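Nalgate parcel room opens its doors to neighbours across Zerkwood

July 2025

Residents of Zerkwood who have grown tired of chasing missed deliveries now have somewhere closer to home to collect and send their parcels, as Nalgate opens its new parcel room in the old Pylypenko bakery on Osov Street.

The room, which has been fitted out with deep shelving and a long counter at a comfortable height for anyone using a wheelchair, takes in post for 557 households on the estate and the lanes behind it. Until last month most of those households had to take two buses to the depot, often with a pushchair or a heavy box in tow – and then the same two buses home again.

"My own mother lives up the hill, and I lost count of the evenings I spent driving over to fetch a box of tea towels for her," said Mimoza Yordanov, who manages the new room. "We wanted a place where you can pop in on the way back from the shops, have your parcel handed to you with a smile and be on your way, or stay for a chat if it's raining, which in Zerkwood it very often is!"

Parcels come in by the crate, boxes and mailer bags together, and are sorted by hand before they go out to the shelves by street name. Larger items are kept behind the counter, and anything marked as fragile has a shelf to itself near the window. 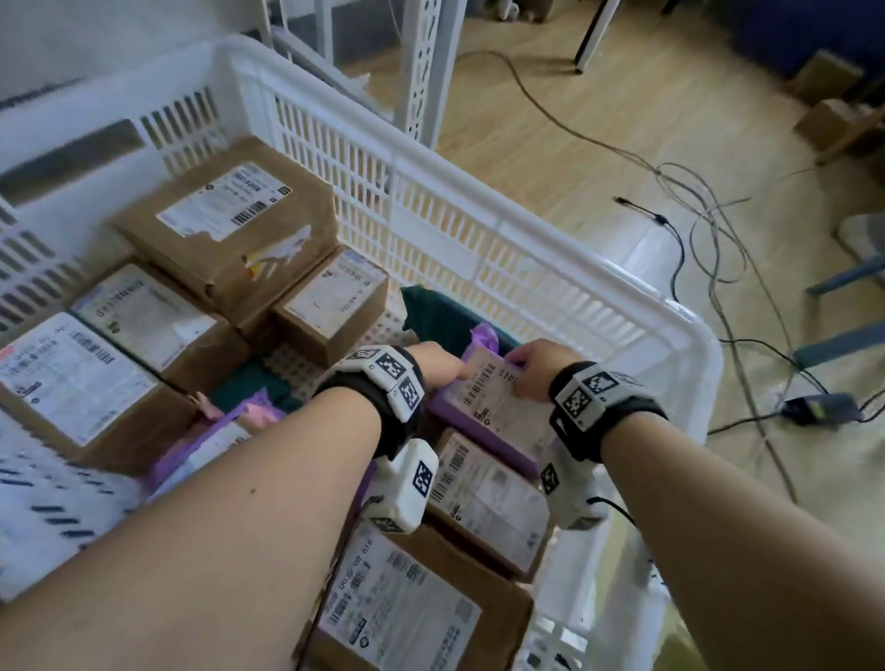
Sending and returning

Customers can also bring in parcels to send, and returns are welcome with or without a printed label. The team asks only that old labels are peeled off or well covered when a box is being used again, as two barcodes on one box can send it off on quite the wrong journey.

During a trial in June the room handled roughly 500 parcels, and Lụa Kim, who looks after the sorting, was delighted with how quickly people took to it. "We had families coming in together, and one gentleman who brought us plums from his garden," she said. "It has been a lovely start."

Parcels are held for 10 days free of charge, and a neighbour or relative may collect with a signed note and the collection code.

The parcel room is open from 11 in the morning until early evening. Further details, including how to register an address, are available at the counter.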